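**Handout 4: Notes for the visit to Drivberg, simulation and gripping**
Course: Introduction to Automation, second half
Prepared by Piret Adomaitis, Jun 8, 2022

Please read these notes before you write your visit report. The report is two pages, and it is handed in to Nnamdi Jibrin, not to me. Those who missed the visit in May can use the notes as their source, but must write so in the first line.

## Where we were

Drivberg is the training hall of the firm Lundalska. One part of the hall has real arms behind fences, and the other part has desks with screens, where the same arms are programmed in simulation. Our group began at the desks. Rasmus Lepik gave the demonstration and Austra Paju answered the questions about safety. The hall was loud, so I repeat here some things which many of you could not hear.

## What Mr Lepik showed at the desks

The program they use is called Plidudau. It was made inside the firm and is not sold. In it, the operator builds a small room, puts an object in it, and sends the gripper to the object again and again. Between the tries the program changes the position of the object, the light and the colours of the walls. One series in the demonstration had 259 tries. A normal night job has 3,000.

He spoke for a long time about the approach. By this word he means the last part of the movement, when the fingers are already open and the gripper comes to the object, but has not touched it. According to him most failed grips are already failed in the approach. Three points you should have in your notes:

- The opening between the fingers must be wider than the part to be gripped, with space left on both sides. At Drivberg they leave 10 mm on each side when they begin with a new object, and make it smaller later.
- The fingers should close on surfaces that are parallel. A corner is a poor place to hold, as the fingers slide along the two edges and the object turns.
- When an object lies near a wall, the path of the whole gripper must be checked. The housing is much wider than the fingers, and beginners forget it.

The second point raised a discussion. Aivar Laur asked why the operator would ever send the gripper to a corner, if it is a poor place. Mr Lepik answered that a corner is easy to find for the vision program, so it is often used as a first target, and from there the gripper moves along one side to a better place. I would like you to mention this in the report, in your own words.

## Light and shadow

You have had the theory of this in Handout 2. In the hall we saw it in practice. The operator moved the lamp in the simulated room, and a sharp shadow went over the wall. The vision program then took the edge of the shadow for the edge of an object. Mr Lepik changed the wall to a plain colour and the mistake was gone. After that he put the pattern back, because a customer's factory will not repaint its walls for us.

A word on vocabulary: in English one says "cast shadow" for the shadow which an object throws on another surface. Several of you wrote "thrown shadow" in the last test. I understood it, but please learn the usual term.

## The real arms

We had less time here than planned. Ms Paju explained the gate switch, the yellow floor line and the slow mode, in which a person with a permit can stand inside the fence. Students can not get this permit on a visit. She also told us that a program which worked well in simulation is always run first in slow mode and without an object. Holroyd, who make the fences, have a short booklet on this, and there is a copy in the lab cupboard.

## For the report

1. Describe the approach to a flat object with a raised border, such as a picture frame or a tray. Make a sketch from above.
2. Mark on the sketch where the housing could hit a wall.
3. Name 2 differences between the work at the desks and the work behind the fence.
4. Write one question you would still like to ask. I will send the best ones to Mr Lepik.

Sketches by hand are accepted. Please use a ruler for the walls.

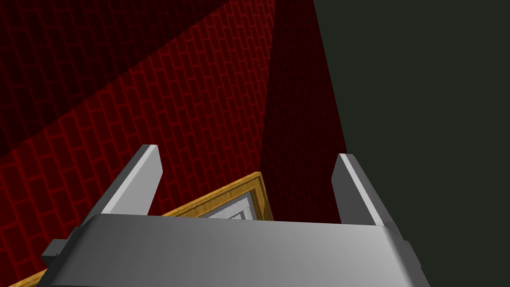

**Why does the operator run the program in slow mode without an object, when it has already worked in simulation?**

The simulated room is never quite the same as the real one. A cable, a fence post or a small error in the height of the table can be missing from the model, and at low speed there is time to press stop before the arm hits something.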